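Abschnitt 5: Handgreifer montieren und zum ersten Mal ausprobieren

Wer bis hierher gekommen ist, hat das Schlimmste geschafft - die Finger sind zusammengesteckt, die Netzpolster sitzen, und der Kleber hatte hoffentlich seine 12 Stunden Ruhe. Jetzt kommt der schöne Teil, für den ihr bitte trotzdem einen freien Abend einplant.

Ihr braucht: den Grundkörper (im Drilter-Bausatz Beutel 2), beide Finger, 8 Schrauben M3, den Inbusschlüssel und einen hellen, aufgeräumten Tisch.

1. Legt den Grundkörper mit der Öffnung nach oben hin und steckt erst den linken, dann den rechten Finger ein. Die gewölbte Schale zeigt nach außen, das Netz nach innen.

2. Dreht alle Schrauben zunächst nur locker ein. Rhea Javier, von der die erste Fassung dieser Anleitung stammt, hat sie beim Prototyp gleich festgezogen und durfte danach alles wieder lösen. Also lieber Geduld, und erst am Schluss reihum nachziehen.

Achtung: Handfest genügt! Die Gewinde im Kunststoff reißen schneller aus, als man denkt.

3. Haltet den Greifer über den Tisch und lasst ihn ganz aufgehen. Zwischen den Polstern muss ein deutlicher Spalt bleiben, durch den man die Tischplatte sieht, und die beiden Netzflächen sollen einander zugewandt sein.

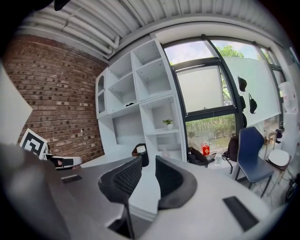

4. Drückt nun den Hebel fünfmal langsam durch. Hakt es, ist meistens der Bowdenzug zu stramm; dann die Stellmutter eine halbe Umdrehung zurück und noch einmal probieren.

Hinweis: Ein leises Knarzen am Anfang ist ganz normal und gibt sich nach ein paar Tagen. Bitte kein Öl an die Netzpolster, sie verlieren sonst den Halt (ein Tropfen am Gelenk schadet dagegen nicht).

5. Greift zum Schluss etwas Leichtes, zum Beispiel einen leeren Becher, und hebt ihn ein Stück an. Rutscht er, sitzt vermutlich ein Polster schief. Wie man es austauscht, steht im Abschnitt 8.

Vorsicht: Finger weg vom Gelenk, solange jemand anders den Hebel hält.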